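Table Clearing Cell, Staff Dining Room, Karnorness Site
Monthly safety checklist with comments — February

Prepared for: Lorraine Grimshaw, shift lead, dining and cleaning
Operator of the site: Grestorar
Cell name in the system: Pirnia 2
Result marks: OK, OK with remark, Open

Please read the comments also where the mark is OK. Some of them concern the people on the shift more than the machine. The cup work is the task we check most closely, because cups are what the arm handles most in one day. 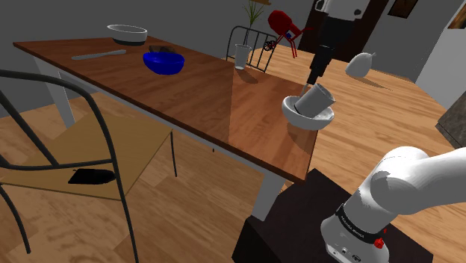
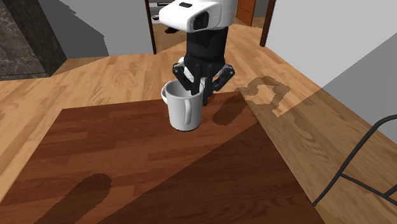 Cup grasp from above, one finger inside the rim. First picture: gray cup in a white bowl. Second picture: white mug standing on the table.

1. Before the start of shift

1.1 Stop button can be reached by hand without leaning over the table.
OK.

1.2 Floor line around the working area is complete and can be seen.
OK with remark. The line is worn on the side where people come in with trays. It should be painted again before next check.

1.3 Chairs are pushed back behind the line.
Open. Chairs move during lunch and nobody has the duty to move them back. In the old way of working, the person who cleared the tables did this with one hand without thinking. Now this person is at the dish belt, and the chair stays where it is. I propose to write the task on the shift card.

1.4 Seats checked for personal things.
OK with remark. The first picture has a flat black object on a chair seat, maybe a wallet or a phone case. The arm does not look at seats. A person must look.

2. Items on the table

2.1 Knives and other long utensils are removed by hand before the arm is released.
OK with remark. The team does it, but they do it by habit from the past and the instruction does not say it. In the first picture a long silver utensil is lying on the table top next to the bowls. Please add one sentence to the instruction.

2.2 Food rests are removed from the table.
OK.

2.3 Cups standing inside bowls.
Open. A cup which is lying at an angle in a bowl can be lifted together with the bowl. Staff asked me if they should separate them first. At the moment each shift answers differently — the morning people separate, the evening people leave it for the arm. We need one rule, and I would like the staff to choose it.

2.4 Handles of mugs.
OK. No rule for the direction of the handle is necessary with the grasp from above.

3. Arm and gripper

3.1 Fingers without cracks, no loose parts.
OK.

3.2 Fingers cleaned between lunch and dinner.
OK with remark. The fingers go inside the cup, so this point is also a hygiene point. The cleaning sheet had 14 signatures missing. I spoke with the evening shift and they believed that the technician does it. The technician believed the opposite. It is now written as a task of the dining staff, and they receive ten minutes of paid time for it.

3.3 Base fixed, cable not under tension.
OK.

3.4 Speed limit set for hours when people are in the room.
OK. Limit is 200 mm per second. It was asked by the kitchen to make it higher after lunch. I do not recommend this while guests still walk between the tables.

4. People and training

4.1 All persons on the shift have done the Liang training module.
Open. Of the persons on the list, 84 percent have finished. The missing ones are mostly weekend workers, who have no computer at their place. A printed version should be allowed.

4.2 Every person can stop the arm and knows who may start it again.
OK. I asked on both shifts and all answers were correct.

4.3 Changed work is described in the job sheet.
Open. The job sheet still says "clears and wipes tables". The real work today is sorting, wiping, checking the arm and calling for help when it stops. Several employees told me they walk less but feel more watched by the clock, because a stop is recorded with the exact time and a slow table was never recorded. I think this comment is fair. The stop log should be used for repair only, and this should be told to the staff in writing.

4.4 Noise and light at the dish belt.
OK with remark. Two people now stand there the full shift. A rubber mat was ordered but it did not come yet.

Open points to Lorraine Grimshaw: 1.3, 2.3, 4.1, 4.3
Questions by internal phone: extension 1725, mornings only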